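Hand-held grippers: buy two sets or one set and lots of spare pads?

Posted in Equipment & Budgets 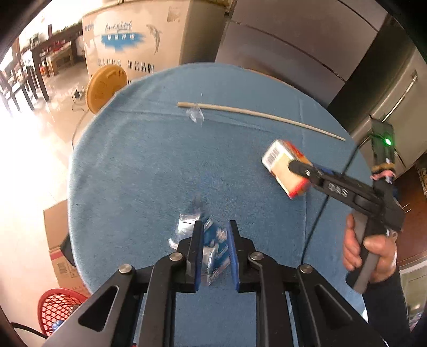 Two grippers at the table, one of them holding a small cardboard box.

I have been handed 3000 for hand-held grippers and told to make it last until June, which suggests somebody has confused me with a magician. We want to collect tidying-up tasks: small boxes, plastic wrappers, the usual table rubbish. Cestum quotes 1252 for a pair with cables. Abou Zeid wants 1292, spare pads included. Two pairs of either fits, but leaves very little for anything that breaks, and things do break. Would you get the second pair now or wait?
- staderdale_bench

Get one pair. Use it for a month. Find out what you hate about it, then buy the other one. We bought two at once in Millville and now own two of the same mistake.

Check the cable length before you order. Ours reached the table beautifully, provided the table was on top of the computer.
- wobblyjaw

I'd go the other way, if you have two people free. One pair means one person working and one person making tea. At 1292 each you'd spend 2584 and have 416 left for cables, tape and pads, and the pads are what you'll get through. Ask Abou Zeid what a bag of 24 costs on its own and get it in writing, as delivery has a habit of turning up later on the invoice.
- penny_per_pick

Buy the cheap one.
- gaz_r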